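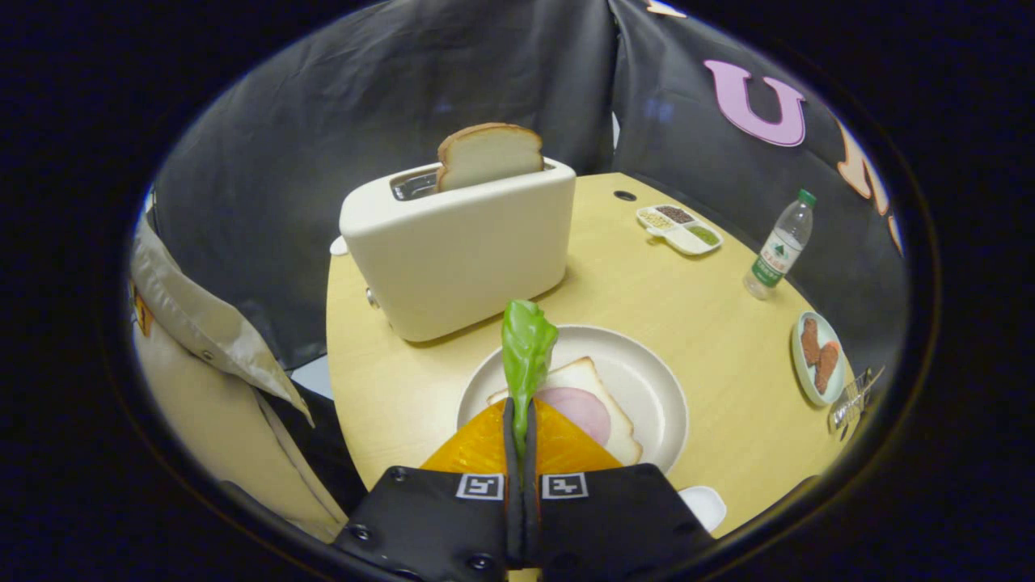

Salatblatt über dem Sandwich, Station 2 bei Dravex.

Kurz runtergetippt, Zug geht gleich. Offener Labortag bei Dravex in Hitville, 22. Juli 2018, Thema Handgreifer. Anastasia Galanis hat mich reingeschleust, danke dafür.

Station 1 waren Parallelbacken von Preva an einem kleinen Arm. Solide, laut, kennt man. Interessanter der Frühstückstisch: Greifer in der Hand führen, Kamera schaut von oben auf die Finger, Marker an beiden Seiten. Salat ist gemein, zu fest und der Stiel ist Matsch. Kraftanzeige gibts nicht, man merkt nur den Abzug. Toast dagegen dankbar, wenn man gerade ansetzt

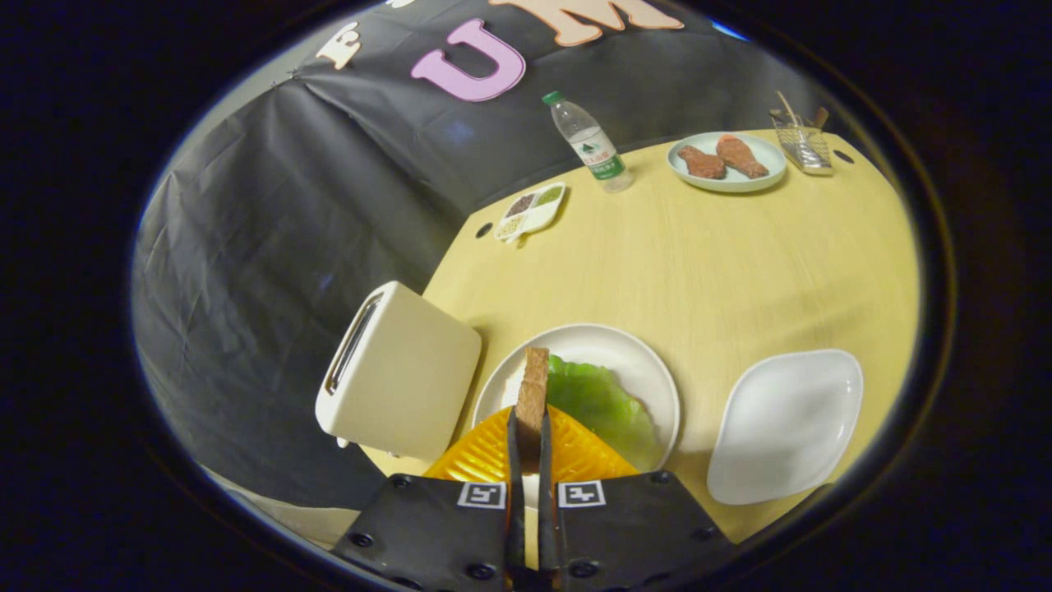
und nicht über die Kante verdreht. Kibet Swai meinte, die weichen Keile verzeihen ein paar Grad, die harten Backen gar nichts. Deckt sich mit meinem Gefühl, gemessen hab ich nix. Fischauge braucht Gewöhnung, am Rand verschätzt man sich total. Dafür hat man Teller, Toaster und Flasche gleichzeitig drauf.

Angeblich 1.120 Durchgänge seit Februar, davon 272 mit den neuen Fingern. Controller leider nur hinter Glas, Fragen dazu wurden vertagt. Kaffee gut, Parkplätze kaum.

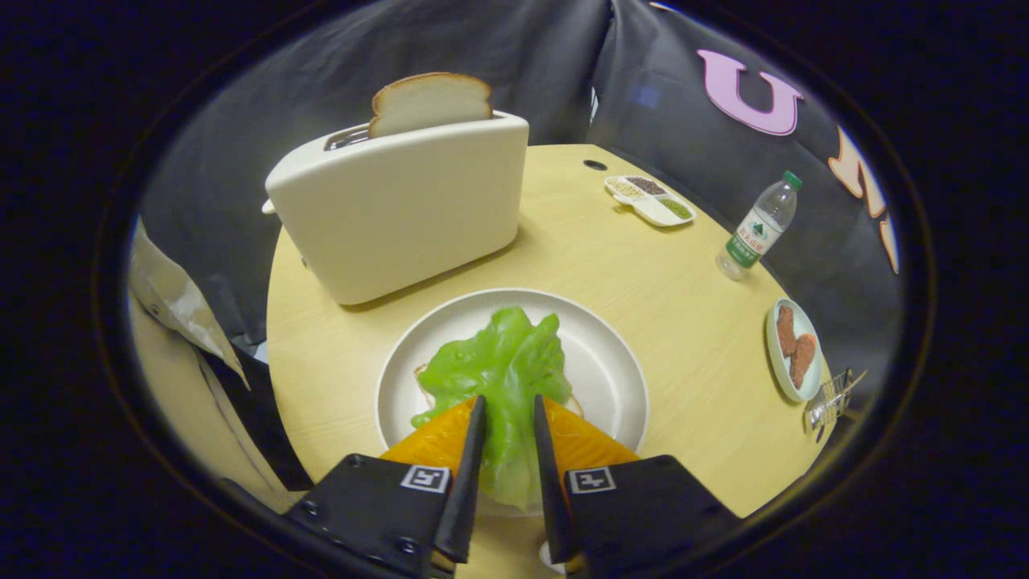 Rajitha Weerasinghe: Danke fürs Aufschreiben! War vormittags da. Bei mir ging der Salat mit den Preva-Backen überhaupt nicht, Blatt jedesmal zerrissen. Weißt du ob man die weichen Finger einzeln kriegt?

Leider nein, hab vergesen zu fragen. Schreib Anastasia mal an.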